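Consumables store, level 2: gallery
====================================

January 2019

The gallery records the relabelling of the level 2 consumables store, bay by bay, from the goods-in bench to the back wall. Captions give the stock code, the fixing and any remarks. Compiled by Keisha Ambrose; stock codes checked by Troels Toft against the September list. Where the September list and the shelf label differ, the shelf label is correct.

The store serves the cleaning crew, the kitchenette on each floor and the workshop. Items are held in bays A to F. Bays A and B take rolled goods, C and D take liquids, and E and F take hardware and anything that doesn't fit a standard bin. Shelf depth is 408 mm throughout except in bay F, where the old uprights were kept and the depth is 528 mm.

**Conventions used in the captions**

- Codes beginning with R are rolled goods: bin liners, cling wrap, paper towel, masking tape.
- Codes beginning with T are tubs, jars and other lidded containers under one litre.
- "Core" means the roll is wound on a cardboard tube. "Coreless" means it is wound on itself.
- "Open" means the outer wrap has been removed and the roll may be issued in part.

**Bay A, rolled goods**

Bin liners are issued from bay A in two colours. Black goes to the workshop and the loading dock, white to the kitchenettes. Colour is a sorting aid only and says nothing about film thickness, which is printed on the carton and must be copied to the shelf label when the carton is broken down.

Liners are stood on end. A roll laid flat under other rolls takes a set along one side and then feeds badly from the dispenser. Standing also lets the storeperson judge the remaining stock from above by the number of turns. The free end should be tucked under the last turn or held with a paper band. Rubber bands were tried on the Duvholm shelving and withdrawn, as they cut into the outer turns and left a row of nicks in each bag. 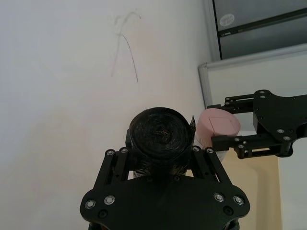 *Vol. 9, p. 200*

**R, black bags, on end.** Tightly wound glossy film, the turns showing as a spiral at the top and the centre slightly paler and crinkled. Torn flap standing up at the outer edge. Lighter grey streaks on the side of the roll. Pink-topped cylinder alongside, with a paler square near the middle of its top.

The rule for torn ends is unchanged. Remove the torn bag at the next perforation and put it with soft plastics. If no perforation can be found within one turn, mark the roll "open" and move it to the front so that it is used first. Do not trim with a knife. A blade that goes through the outer turn usually goes through the two beneath it.

Rolled goods and lidded containers may share a shelf during sorting but not after it. Small cylinders tend to migrate behind the liners and are then missed at stocktake. Thaddeus Ostrowski has asked that any cylinder without a readable code be taken to the goods-in bench and left there with a blank tag, and not returned to the nearest bay that happens to have space.

**Notes on the label stock**

Labels are Wundico thermal, white, on a permanent adhesive. The earlier removable grade lifted at the corners wherever the shelf edge was powder-coated. Permanent adhesive has held on every bay so far, with the drawback that an incorrect label has to be warmed with a heat gun and scraped off. Troels keeps the scraper in the second drawer of the bench. It is plastic, and the steel one should not be used on the coated uprights.

Text is set in two lines. The first line is the code. The second is a plain description in everyday words, so "bin liner, black, large" and not the supplier's product name. Supplier names change more often than the goods do. The Wojcik and Stovodis lines were merged under a single code in September, after it was found that both were being reordered separately for the same dispenser.

Lids are labelled on the side of the bin and never on the lid itself. Lids get swapped when bins are washed. Containers that arrive with a maker's label on top keep it, but the code still goes on the side.

**Dispenser settings**

The wall dispensers beside bay B accept cored rolls only. Coreless liners are issued by the roll, or torn off by hand at the bench. The centre of a coreless roll is wound loosely and will collapse if a spindle is pushed through it. Two spindles were bent this way before the notice went up.

Adjust the dispenser brake as follows:

1. Load the roll so that the film comes off the back.
2. Close the brake until the roll stops within half a turn of being pulled.
3. Tear one bag. If the tear runs past the perforation, back the brake off one notch.
4. Record the notch on the card inside the cover.

The brake needs resetting as the roll gets smaller. Most of the torn flaps seen in the store come from a brake left at the full-roll setting.

**Changes since the previous issue**

- Bay C: the drip tray has been replaced and the lower shelf raised one position. Heavy bottles stay on the lower shelf.
- Bay D: hand soap refills moved here from bay F. Pump heads are in the shallow bin above.
- Bay E: cable ties re-sorted by length. Colour is disregarded.
- Bay F: paint tins removed to the flammables cabinet. The space is reserved for mop heads.

**Corrections**

The previous issue gave the bay F shelf depth as 408 mm. The correct figure is stated in the introduction to this page. Bins ordered on the old figure will fit but leave a gap behind them, and small items have been found in it. Bakari Kombo is fitting a timber batten along the back of each bay F shelf to close the gap. Until the work is finished, check behind the bins before reordering anything that appears to have run out.

The code for white kitchenette liners was printed with two digits transposed. Shelf labels were not affected.

**Requests and returns**

Unopened rolls can be returned to the goods-in bench at any time the store is staffed. Open rolls are accepted if the free end has been secured. Loose bags are not taken back into stock; put them in the bin under the bench for use in the store.

Requests for a new code go to Sunita Dunleavy with a sample of the item, its carton if available, and the name of the area that will use it. Photographs of the carton are accepted if the film thickness or volume can be read. New codes are added to the master list first and printed second. Handwritten labels found on a shelf will be removed and the item sent back to the bench.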